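Measuring and Moving Dry Rice Without the Mess

Filed under: Kitchen basics, Dry goods

Most spilled rice comes from pouring it straight out of a heavy bag. The bag folds over, the rice stops, then a lot of it comes out at once. I pour into a wide bowl first and take what I need from there with a spoon.

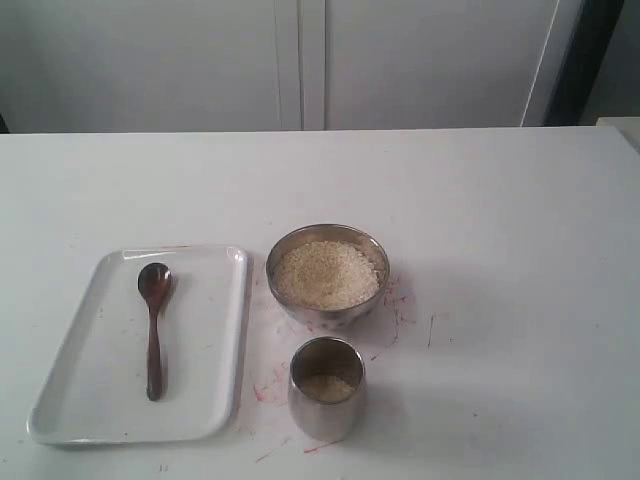
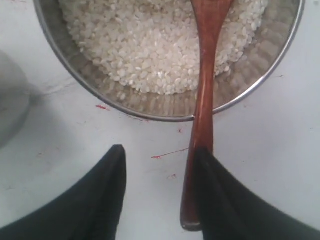

Short-grain rice is easier to portion with a spoon than with a cup when you only need a small amount. A cup pushed into a bowl drives the grains up the sides and over the rim. A spoon goes in at an angle and comes out with a level load if you give it one light shake. Long handles help. The wooden spoon I like for this is reddish-brown with a slim handle that reaches well past the rim of the bowl, so you can leave the head down in the rice between scoops and the handle stays clear. A short spoon slides in and you end up digging for it with your fingers.

Put a tray next to the bowl. A shallow one with a raised rim is enough. It gives the spoon somewhere to rest, and any grains that drop stay in one spot. When you are done, lift the tray by one end and tip the strays back into the bag. Wipe it with a dry cloth first if it was used for anything else. Rice dust sticks to grease.

Keep everything dry. Wooden spoons hold water longer than you would think, especially near the neck. If I washed mine in the morning I don't put it in the rice until evening. One damp spoon can leave a clump in the container, and the clump will smell before you find it.

Filling jars

Set the jar on the tray, not on the counter. Use a funnel with a wide neck. The narrow ones sold for oil will clog. Fill to the shoulder, tap the jar on a folded towel, then top it up. I write the month on a strip of tape on the lid. The jar I am using now says November.

I have used Pimar jars with the clip lids and plain screw-top jars, and I can't tell any difference in how the rice keeps. The clip lids are slower to open. The Bruron bin I had before that was too deep to reach the bottom of and I gave it away.

How much to put out

For two people I take 9 level spoonfuls. With my spoon that leaves a little for the next day. Your spoon will be different, so weigh it once and write the number inside the cupboard door. After that you can leave the scale put away.

Rinse in a separate bowl. I use cold water and change it until it is only slightly cloudy, then let the rice stand in a strainer for 15 minutes before it goes in the pot.

Cleaning up

Sweep dry rice, don't wipe it. A wet cloth makes the dust into paste. A soft pastry brush gets grains out of the corners of a tray. For the floor, use a broom before the vacuum, as hard grains rattle around in the hose.

Steel bowls only need a dry wipe if they have held nothing but rice. Oil the wooden spoon when it starts to look pale at the end of the handle. Rub it in, leave it 20 minutes, wipe off the rest and let it stand overnight.

Stellan Lindholm

Next: Storing flour in a warm kitchen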